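Household Money Tips: Setting Up a Bill Drawer and a Monthly Reconciliation
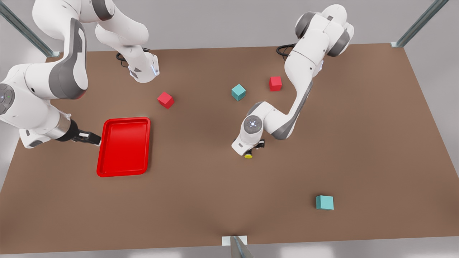
Two white robot arms over a brown tabletop, with a red tray and red and teal cubes.

The method below takes one evening to set up and very little time each month after that. It assumes a checking account, a savings account and one or two credit cards. Households with business income should keep that paperwork in a separate drawer.

Sorting the paper

Use a shallow drawer with four folders: due, paid, disputed, and annual. A bill goes into the due folder on the day it arrives, with the due date written in the top right corner in pencil. File by due date, earliest in front. Paperless bills get an index card with the same details: payee, amount, date, and the account they are drawn from.

The annual folder holds anything billed once or twice a year, such as property tax, car registration and insurance premiums. Add these up in December and divide by 12. The result is a monthly transfer to savings. If the annual items come to 900 dollars, the transfer is 75 dollars, made the day after the paycheck clears.

Setting the buffer

Keep a fixed amount in checking that is treated as zero. We use 600 dollars. Write it as the first line of the register and subtract it from every balance before deciding what can be spent. The correct buffer is the largest single automatic payment, plus a week of groceries. Recalculate it when the rent or mortgage changes.

Monthly reconciliation

1. Print the statement or open it beside the register.
2. Tick each cleared item in both places.
3. List uncleared checks and deposits on a separate line.
4. Take the statement balance, add uncleared deposits, subtract uncleared checks.
5. Compare with the register balance.

If the difference divides evenly by nine, look for two transposed digits first. A payment of 81 entered as 18 produces an error of 63. If it does not, halve the difference and look for an item of that size – a deposit entered as a withdrawal throws the total off by twice its amount.

Card balances

List each card with its rate, minimum and balance. Pay the minimum on all of them, then put whatever remains toward the highest rate. When a card reaches zero, move its payment to the next one in full. Baldur Baldursdóttir of Kutville wrote in to say that she pays on the 11th and again on payday, which lowers the average daily balance and therefore the interest. The saving is small on a low balance. It is worth doing on a large one.

What to keep

Utility bills can be shredded once the next one shows the payment. Keep tax returns and their supporting papers for seven years. Keep records of home improvements for as long as you own the house. Receipts on thermal paper fade, so photocopy any that support a warranty or a deduction and staple the copy to the original.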